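The second life of a school jumper
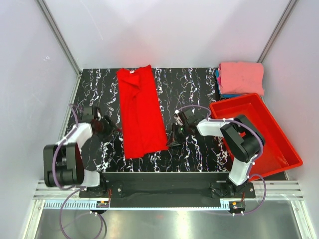
A red garment with a small white label at the top edge.

Every January the hall at Mencombe fills with clothes. Families from Dalden and Sinby bring what their children have outgrown and take home what fits. Most of it is school uniform, some of it hardly worn.

The swap began with a single rail in a corridor. Last winter 235 items changed hands over 4 hours, and the rail has given way to trestle tables sorted by age. No money is taken at the door.

Jumpers go first. A new one with the school badge can cost more than a week's bus fares, and a growing child may need two in a year. Plain trousers are slower to move, as supermarkets sell them cheaply. Coats are the hardest to find in larger sizes — older children tend to wear theirs until the lining gives out.

Anything with a broken zip or a missing button goes to the mending table, run by Zariņš, the alterations shop on Sinby high street. Small repairs are done on the day. Bigger ones are ready in a week and can be picked up from the shop.

The next swap will be held at the start of the summer holidays. Donations can be left at Dalden library from 3 weeks before.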